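Small drawer by the table: how I keep it useful

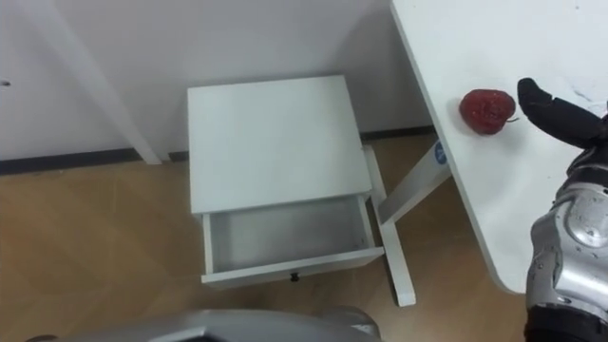 White nightstand with the drawer open, next to the table.

In our flat we have no place for a big cabinet, so I put a nightstand near the table where we eat. It is good for napkins, matches and the small things which always travel around the house.

Before you fill such a drawer, take everything out and wipe the inside with a cloth that is only a little damp. White corners show every crumb. Leave it open up to 3 hours – I do this in the morning.

If the drawer moves hard, rub a candle end along the runners. Then check the screw of the knob from inside. Mine, from Tirkby, became loose after one winter and I tightened it by hand.

Fruit I keep on the table and not in the drawer. An apple forgotten in a closed place gives a smell which stays for weeks, and baking soda helps only partly.

Corrado Santoro, 07/06/2021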